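Print this page | E-mail this page

# Rekulden bin picking set: house rules

So you want to add episodes to Rekulden. Great! I wrote these rules after Naveen Kanaujia and I spent most of November throwing out runs we couldn't use, and I'd love for you to skip that part.

Every batch is 100 episodes, one bin layout per episode. Mix your objects: something clear, something shiny, something soft if you have it. Clamp the bin before you start and leave the clamp alone until the batch is done. If the bin shifts, close the batch and open a new one (yes, even at episode 99, sorry).

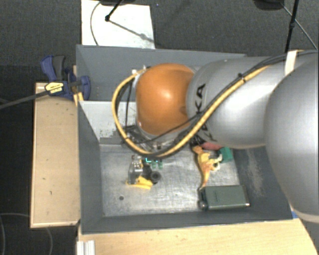 Hands stay out of the bin while the arm has power. Hit the stop, wait for the light on the controller, then reach in. Imani Mwaipopo checks the hose and cable ties every 9 batches, and if she says a tie needs replacing, you stop and replace it.

Keep your failed grasps! Label them "miss" or "drop" and don't trim the ends. Anything over 200 seconds gets marked "timeout", and that one still counts toward your batch.

Two people sign each log. Send it to Faith Kioko with the bin number in the subject line.

Filed under: Robots & Automation > Shop Rules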